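September, sim bench, Rondby

Morning started with the Sivico controller refusing to pair, as it does whenever it has been charged properly. Unplugged it, plugged it in, held the side button until the light stopped being amber. It now works and I have learnt nothing. Leaving the lead in while driving, even though it pulls at the wrist.

Plan for the session was more demos of the pick-and-place in the Ikonen room, driven by remote control, with the trainee policy for Stalolden to be refitted on whatever survives the weeding. All simulated, no hardware touched. The real arm is behind its barrier with a tag on it waiting for a cable, and I have been enjoying how few emergency stops that involves.

State of the set before I sat down: 193 demos kept. The folder holds a good many more, but the rest are in the reject pile with one-word reasons in my own handwriting, if a text file can be said to have handwriting. The commonest word is "dithered". Next is "oops".

Notes on driving, mostly for whoever sits here after me.

Lag. The delay between hand and arm was up to 400 milliseconds for the first hour. You wouldn't notice that in a conversation, but try putting a mug down with it. I move, nothing happens, I move a bit more, and then both moves arrive together and the mug goes over. What I do about it is move and wait, move and wait, and the recordings then show a robot that stops to think after every few centimetres. The policy copies the thinking beautifully. It has no thoughts to go with it, so it just stops.

Traced the delay to the log viewer, left open on the same machine with all the streams drawing. Closed it and the arm woke up. There's a note on the monitor saying to close the log viewer. I wrote the note.

Everything from before that went in the reject pile, with "lag" as the reason. It hurt a bit, some of those grasps were lovely.

Clutch. On the Sivico the arm only follows while the trigger is held. Let go, bring your hand back to somewhere comfortable, squeeze again, carry on. Fine in principle. In practice I let go at the worst point, just above the object, because that's where my elbow runs out of room. So there is a dead patch in nearly every demo at exactly the place where we would like the robot to be decisive. Fix is dull: start with the hand further back and the chair turned a little to the left. Put tape on the floor for the chair. Please don't tidy the tape.

The trimming script is meant to cut those dead patches out. It does cut them out. It also cuts out the short wait after the fingers close, and that one matters, as it's where the grip settles before the lift. With the wait gone the policy closes and lifts in one go and leaves the object behind, then carries the empty gripper to the target with great care and opens it. Very polite. Changed the script so that it leaves alone any pause that follows a change in the finger command. Tested on a handful of old demos and the waits are still there. The elbow pauses are gone, apart from the ones where I also twitched the finger, and I deserve those.

Start poses. Spent a while replaying old demos end to end and they all start from the same place, give or take. I had thought I was varying it. What I was doing was pressing reset, nudging the stick for form's sake, and then going in by my favourite route, over the top and slightly from the right. So the policy knows one way to reach a mug and is lost if you begin it anywhere else. Put it low and turned to the side and it will climb all the way back to the usual spot before it starts, like a person who can only find the kitchen from the front door.

So the afternoon went on bad starts. The rule I settled on is that before recording begins I drive the arm somewhere silly with my eyes on the clock on the wall and off the screen, then record from there and find my way back. Low starts, high starts, wrist rolled over, facing the wrong corner. No fair peeking at the outside view first. The recovery is the thing being taught, so it needs to be in the recording, including the part where I work out which way is up.

It's surprisingly hard to do this from the wrist view alone. With the outside view I can see the whole arm and know what I've done. From the wrist I have two fingers and whatever is past them. The first few tries I swung the wrong way every time, since rolling the wrist flips left and right in my head and the stick doesn't care what is in my head. Got better with practice. Rejected the early ones, then thought again and put two of them back, the ones where I went wrong, noticed and corrected without stopping. A wrong turn followed by a good correction is worth having. A wrong turn followed by a long sulk isn't.

Showing by hand against showing by remote. I keep being asked which is better and I keep giving a different answer, so writing down the current one. On the real arm, with the motors soft, you take hold of it near the wrist and push it through the motion. Your demos come out smooth and quick and you feel the contact. You also get your own arm in the pictures from any outside camera, and the policy may decide that a sleeve is part of the job. You tend to do things the motors can't repeat afterwards, too, by leaning. By remote everything in the recording is something the robot did under its own power, and there are no sleeves. The price is that you feel nothing and go slower. For Stalolden we need the same format from both sides, sim and real, so remote it is for now. Ask me again when the cable comes.

Finger commands. There are two ways to set the fingers on the Sivico: a button that flips between open and shut, or the thumbwheel that sets the gap. I'd been swapping between them by mood. The recordings hold the command in different forms depending on the mode, and the loader turns both into a gap, but the button version jumps and the wheel version creeps. Mixed together they give a policy that half closes and then waits to hear what the others think. From now on button only for this task. The wheel is nicer for thin things, and we aren't doing thin things. Wrote the mode into the header so that the loader can complain if somebody forgets. The somebody will be me.

Camera stream check, while I'm at it. The wrist view was being saved after the brightness correction in the viewer and before it in the dataset, so what I drive by is a bit lighter than what the policy gets. Small difference. I noticed it only when I put the two side by side looking for something else. Switched the viewer to raw. It's gloomier to work in, and I now squint the same squint as the network.

Also had a think about the rooms. The Ikonen room set swaps walls, floors and hangings from a bin of textures, the aim being that the policy learns the room is none of its business. Whoever stocked the bin had broad tastes. I'm in favour, mostly. But I caught myself using the hangings to find my bearings in the low starts: picture on the right, therefore table the other way. If I do it, the network surely does it too, and much more quickly. Hangings now get shuffled between recordings as well as between sessions. It makes the driving worse, and I take that as a sign it's doing something.

Ran the refit over tea with the new set as far as it goes. Result: the old habit of climbing back to the usual spot is weaker from the low starts. From the rolled-over starts it's just as lost as before, only quicker about it. The closing and lifting looks better to me, but I had just changed the script for it and would think so. Somebody with no stake in it should watch the replays before we say anything to anybody.

To do, in no order I intend to keep:

More rolled-over starts, enough to be bored by.
Make the recorder refuse to run while the log viewer is open.
Ask about the cable. Ask nicely.
Move "dithered" into two words, one for slow and one for undecided, as they need different cures.
Find out why the reset drops the arm slightly lower after a long session. Might be rounding. Might be spite.
Chair tape: replace with proper tape.

Last recording went in with the wrist turned well away from the work, and I've stuck the view in at the foot of the entry.
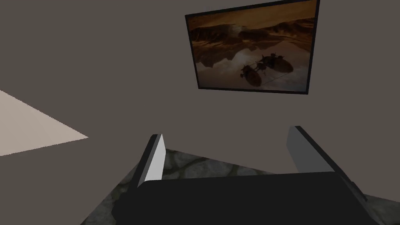 Entry by: sim bench, Rondby
Filed under: Ikonen room / remote demos / wrist view
September, 17:40

Fingers wide open on grey wall and stone floor, with the desert picture hanging off past the right finger. I'd like more starts like it. The floor line runs across at a slant behind the fingers, and that slant is the best clue going for how far the wrist has rolled, better than the hanging, which moves about now anyway. I spent longer than I should have looking at the dark two-podded thing over the shiny ground and wondering where it parks. Level up on the floor line first, then turn, then go looking for the table. Doing both at once is how I ended up with my elbow against the radiator.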